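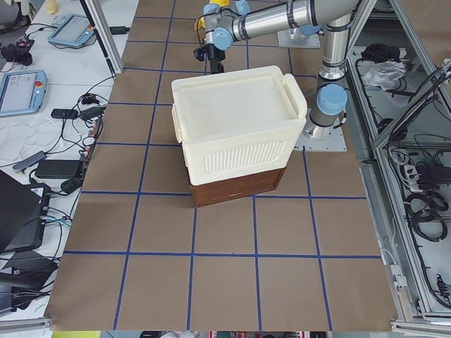 Cell 2 at the Vendenton site. The paper-covered table is marked into squares with blue tape, and the two teach pendants are kept on the bench to the left.

Visit report: manipulation lab, Vendenton
3/28/21

The visit to Vendenton was arranged through Pentti Salminen, who runs the shared robotics lab for Koltemville and wrote most of its operating rules. I asked to see how a small site applies written practice to arms that work near people, on tasks that change from one session to the next. The tour covered 2 cells and the records kept for each. I spent most of the time at the second.

Table layout

The cell has two arms mounted on one table, each bolted to its own square plate. The work surface is brown kraft paper divided by blue tape. The squares are used as addresses. A task sheet names a start square for each object, and an object that covers a tape line is entered under both squares. During my visit the objects were a cream-white plastic container with a lid and handle, stacked on a dark brown wooden box. The box sat across one of the horizontal lines and was entered that way.

The paper is replaced when it is torn or when the tape has lifted at any crossing. After replacement the grid is measured against the base plates before either arm is enabled. Salminen keeps the old sheet until that check is signed, so that the two can be compared if positions disagree.

Pendants and stopping

The site rule is one pendant per arm, and no arm is enabled unless its own pendant is within reach of the operator. The pendant I looked at most closely has its red emergency-stop button at the top right corner, beside the screen. Each stop is tested at the start of a shift with the arm moving at reduced speed. The test is logged by arm, and a failed test closes the whole cell, including the arm that passed.

I asked whether a stop on one pendant halts both arms. It does, by site configuration, and the wiring change that made this possible is recorded under the project name Trukerura. Before that change, the second operator had to react separately. The log from the previous July has two entries where this took longer than the site was willing to accept. Neither involved contact.

Shared space

With two arms over one surface, the rules assign each square to one arm for the length of a task. Handover squares are listed by number on the sheet. An arm may not enter a handover square until the other has reported clear. Reaching in by hand is allowed only with both arms stopped, and this applies also to straightening an object that has been set down badly. Operators told me this is the rule they find slowest. It is also the one audited most often: 36 sessions were checked against the log in the last review, with 7 findings, all for missing signatures.

Cables and bench

My main comments concern the bench. Pendant cables, a USB hub, a power adapter and other leads share the same surface, and loops of black cable run toward the edge of the table. The written procedure requires pendant cables to be routed apart from everything else. I would not call the present arrangement compliant with that text. Salminen agreed, and said that a separate tray from Bastos is on order.

The enclosure on the right has a power strip on a shelf with coiled cable hanging below it. The procedure has nothing to say about coils. I suggested a limit on bundled length and a label at both ends of each lead.

Documents

The rule set is 40 pages, and a laminated extract is issued to each operator. I was given the extract and the inspection form. The form asks for the state of the paper, the tape, the plates and the stops. It has no line for cable routing — the omission probably explains why the bench has passed inspection so far. A revised form will be sent to me for comment before it goes into use.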